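Pidever Garden Notes
@pidevergarden

A thread about Himalayan balsam on our stream, because many neighbours asked me what I am doing down there every evening with a sack. I will try to keep it short. 1/21

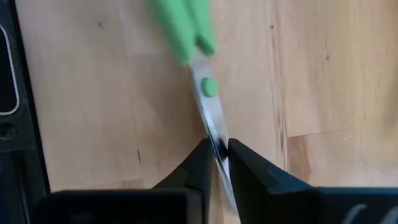
2/ The plant has the Latin name Impatiens glandulifera. It is an annual, so every plant you see in summer has grown from a seed in the same year. In Britain and in most of Europe it is not native. It came as a garden flower in the nineteenth century and it left the gardens very quickly.

3/ How to know it: the stem is hollow and juicy, pinkish or red near the ground, with swollen joints. The leaves stand opposite each other or in threes, long and pointed, with small teeth on the edge. The middle vein is often reddish.

4/ The flowers are pink, sometimes almost white, sometimes quite purple. People say they look like a helmet or a slipper. To me they look like an open mouth. The smell is strong and sweet and not everybody likes it. I do not.

5/ It can become taller than me, and I am not a small person. On the wet part below Kunena bridge it makes a wall, and behind the wall you do not see the water.

6/ Why is it a problem? It grows fast and takes the light from everything lower. In autumn it dies completely, and then the bank is bare soil the whole winter. When the stream is high, the soil goes away with it. We lost a piece of path in this way.

7/ I must be fair to the bees. They love it, and it flowers late when there is not much other food. A beekeeper in Zustberg was angry with me about this, and I understood him. But the bank had meadowsweet, loosestrife and wild mint before, and bees like these too.

8/ The seeds are the main thing. The ripe pod explodes when you touch it, and the seeds fly several metres. Children find it very funny. I also found it funny in the first year, and in the second year I paid for it.

9/ Then the water carries the seeds further. So if you clear your own piece and the people upstream do nothing, you will have it again next spring. We started at the top, at the Palamarchuk meadow, and we are walking down slowly. I recommend this order to everyone.

10/ Pulling is easy. The roots are very shallow for such a big plant. Hold it low on the stem and pull slowly, and it comes out like a candle from a cake. If you hold it high, it snaps.

11/ When it snaps, look for the lowest joint and take out everything under it as well. A plant which is cut above the lowest joint grows again and makes flowers, only shorter. Then it is hidden in the grass and you miss it.

12/ The best time with us is from the end of May until the first flowers. The plants are big enough to see and there are no seeds yet. Some seedlings come late, so we go over the same place again after three weeks, and then once more.

13/ Our numbers from the top section, for those who like them: the first evening we filled 16 sacks. This June, on the same section, we found 200 plants in total. It sounds like a lot, but they went into two sacks and most of them were thin.

14/ What to do with the plants. If there are no pods, we crush the stems with our boots and leave them in a heap on dry ground, away from the water. Please do not put them on wet soil. They can make new roots from the joints, I have seen it.

15/ If there are pods already, it is better to stop. You will only spread them. If you really must, put a bag over the top of the plant first, close it with your hand, and then pull. Ask your council what to do with the bag, because the rules are different from place to place.

16/ Do not mix it up with other plants! Twice a helper has pulled out great willowherb, and I was sad about it. Willowherb has hairy stems, and the flower has four simple petals. Balsam is smooth everywhere, and the stem breaks with a wet sound.

17/ Also there is orange balsam, with spotted orange flowers, and small balsam, with tiny yellow ones. We have the small one at the edge of the wood. It is also not from here, but it behaves more politely and for the moment we leave it.

18/ Clothes: long sleeves, because between the balsam there are always nettles, and at Kunena also brambles. Good boots. Clean the boots before you go home. The seeds sit in the mud of the sole and travel with you to your own garden, where you did not invite them.

19/ Somebody asked about spraying. Next to water you need a permission for this, and I do not want it near our frogs. For a small stream hands are enough. For a big river I cannot say, I have no experience there.

20/ How long does it take? The seeds stay alive in the soil for two years, perhaps a bit more. So plan three summers for each piece, and do not be disappointed in the second one. On the Palamarchuk meadow the mint has come back by itself. We did not sow anything.

21/ Next evening is at the lower gate in Pidever, 6 pm, if it does not rain hard. Bring gloves and something to drink. If you find balsam further up than the meadow, please write me the place under this post, with a photo of the leaf and the stem if you can.

Small addition, because I got the same question three times: yes, goats and cows eat it when it is young. The farmer at Zustberg lets his cows go to the stream in spring and on his side there is nearly nothing. But they also step the bank down, so please talk with the owner first.

And one correction to number 12. On the shady side, under the alders, everything is later. There I would still go in July, but look carefully under the leaves for green pods before you pull.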